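Best way to clean a felt play-food ketchup bottle?
Viewed 2,501 times

Lambros Fragkou
Toledo

Hi all, hoping somebody has dealt with this before I ruin a toy. My daughter Dena is four and has a play kitchen that takes over a whole white table most afternoons, with cups and plates and fruit and a little toaster oven. Out of everything she owns, her favorite is the red felt ketchup bottle, and it goes on every single meal, cereal included.

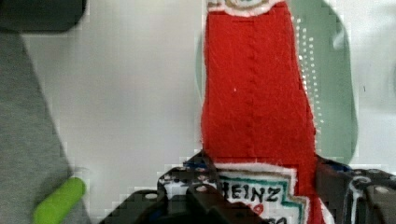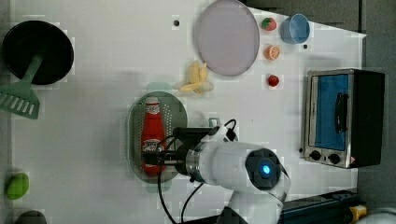
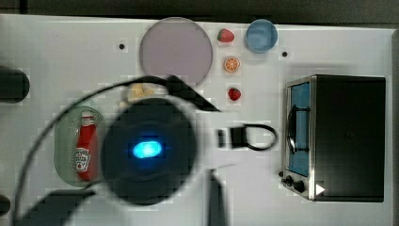 The plastic bananas are easy, they go in the sink with dish soap and that's that. But I've had the ketchup bottle for a couple of years now and never washed it because I don't know what I'm dealing with. It's felt, sewn at the edges with a white border, stuffed with I have no idea what. The label is a separate piece of felt with a green edge and I'm scared the lettering will run into the white if it gets wet. I'm also scared of the red going everywhere. I once washed a red sock with a load of dish towels and we had pink towels for years.

She had a cold in March and the bottle went to bed with her, so I'd really like to do more than wipe it this time. I bought it secondhand and there's no care tag anywhere on it. Can it go in the machine in a pillowcase? My wife says hand wash, my mother says throw it out and buy another (not happening, I'd never hear the end of it). Also, if I wash it, how do I get it dry all the way through? It's pretty thick in the middle.

Fionnuala Quinlan
818 points

Please don't put it in the machine! I sew felt food for my nieces and I've wrecked enough of it to have opinions. The outside might come through fine, but the stuffing bunches up into lumps and your nice upright bottle turns into a sock full of potatoes.

First thing is to find out what kind of felt it is. Most store felt is polyester or acrylic and doesn't mind cool water at all. Wool felt shrinks and gets thick if you use hot water and rub. If you can't tell, treat it as wool and you're safe either way.

Then test the color. Wet a white cloth or a cotton swab with cool water and a tiny bit of dish soap and press it on the red somewhere near the bottom for a minute. Do the same on one letter of the label, using a clean swab. If both come away white, go ahead. If the letter comes off on the swab, keep the label dry and work around it. If the red comes off, stop there and only do the dry stuff (lint roller, then a soft toothbrush).

Assuming it passes, mix a little dish soap into a bowl of cool water and whip it up so you get suds. Use the suds, not the water. Pat them on with a sponge and do one side at a time, and don't scrub or you'll get pills, especially along the seams where little hands grab. Go over it with a damp cloth to take the soap off, then roll it in a towel and squeeze. No wringing.

If you do it like this the middle hardly gets wet, so the drying is way less of a worry. Stand it in front of a fan, turn it now and then, and leave it overnight. I wouldn't give it back until it feels the same temperature all over – a cool patch usually means it's still damp in there. And no dryer, no hair dryer on hot either.

For the pilling a cheap fabric shaver works, but stay well away from the stitching. Ask me how I know.

Drovance
38 points

we just use baby wipes. has survived two kids and a dog

Pranent
1,000 points

Agree with Fionnuala on most of it. One thing I'd add: if it ever gets truly soaked, open a couple of inches of seam at the base, pull the stuffing out and wash the cover by itself. New polyester stuffing is cheap and it takes ten minutes to sew back up. I did that with a felt carrot after it spent a night in the yard and it came out better than before, a bit fatter maybe.

I'd skip the baby wipes on felt, they left ours kind of tacky and it picked up every hair in the house.

Lambros Fragkou

Thank you! Swab test done, red is fine, but the lettering left a faint gray smudge, so I'm going around the label. I'm doing the suds tonight after she's asleep and it'll be in front of the fan by nine. Pranent, what size needle did you use for closing up the carrot? All I have is the kind that comes in a hotel sewing kit.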